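Have you ever tried to pick up a butterfly decoration without bending it? I have, and I'm terrible at it. So when I went to the open day at Prenesero, I headed straight for the robot that does it for a living.

The robot's name is Sengar. Well, Sengar is an arm, so it doesn't have a face to go with the name, but everybody there says hello to it anyway. Hrvoje Delić looks after it, and he let us kids (and me, a very big kid) stand right up by the table and ask whatever we wanted.

My first question was how Sengar knows where things are. It can't feel around like you do when you're looking for socks in the dark! Hrvoje said there's a little camera down by the gripper, so the robot gets a close look at whatever it's reaching for.

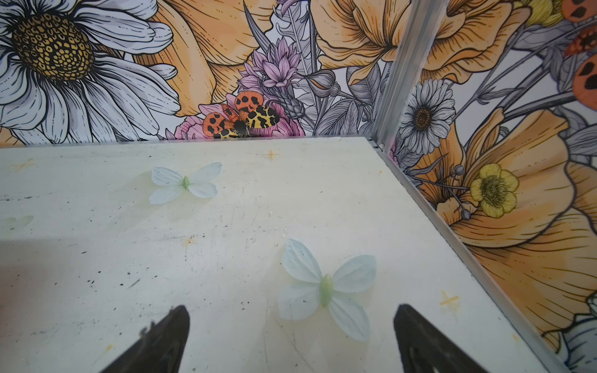 *Sengar's two black fingers, with a butterfly between them and flowers all over the walls.*

Those wings are thin enough to let light through, so squeezing is a big problem. Try this at home – pick up a potato chip with two fingers, then do it again with your eyes shut. Did it crack? Your fingers are full of tiny sensors that tell you when to stop pushing. A robot has to be taught when to stop, and that takes practice. Sengar has had 2000 practice tries so far, and 359 of them were on butterflies.

I asked if the flowery walls were there to make the butterflies feel at home. Hrvoje laughed and said busy patterns make the job harder. The robot has to learn which shapes are things to pick up and which are only pictures.

Then we got to steer! Each turn lasted 60 seconds, and you moved the arm with a controller. I missed my butterfly twice – a girl from Dakow went after me and got hers first try. The next open day is in June, and I've been practicing on potato chips.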